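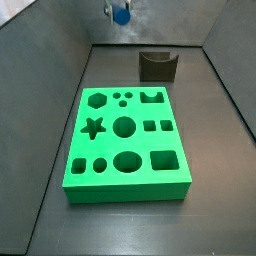

Moller wrote to us in April to ask why a company that sells robot testing should give so much of its own website to a failure. The letter was a fair one, and this page has been rewritten in reply to it.

About Coltus

Coltus tests robot arms and grippers for firms that intend to put them to work near people. We carry out insertion trials, in which shaped blocks are picked up, carried and placed into a foam board with matching openings. The board has 13 openings, and a full trial consists of 120 attempts.

Our work is paid for by the firms whose equipment we test. Results are sent to the client in full, including those the client would prefer not to read.

The Kwok cell fault

During a long trial in the Kwok cell, an arm continued to press downwards after a block had caught on the rim of an opening. The force limit had been set correctly at the start of the day. It was lost when the controller restarted after a short power cut, and the arm went back to its factory setting without any warning on the operator's screen. The stop button was pressed and the arm halted. No one was hurt. One gripper finger was bent and the foam board had to be replaced.

Our records showed 798 attempts since the last full check of the limits. We had no rule requiring a check after a restart. That was our failure and we reported it to the client on the same day.

What we changed

The force limit is now read back from the controller before every trial and after every restart. An arm which does not return the expected value cannot be started. Vendico, which supplies our controllers, has added a warning to the start screen at our request. Enclosure doors remain locked for 5 seconds after an arm has stopped.

Staff may halt any trial without asking permission, and the trial is not resumed until the reason has been entered in the fault log.

Visits and records

Clients may inspect the fault log at our offices by appointment. Requests should be sent in writing to the safety office at Coltus.

Page last reviewed: Tue 11 April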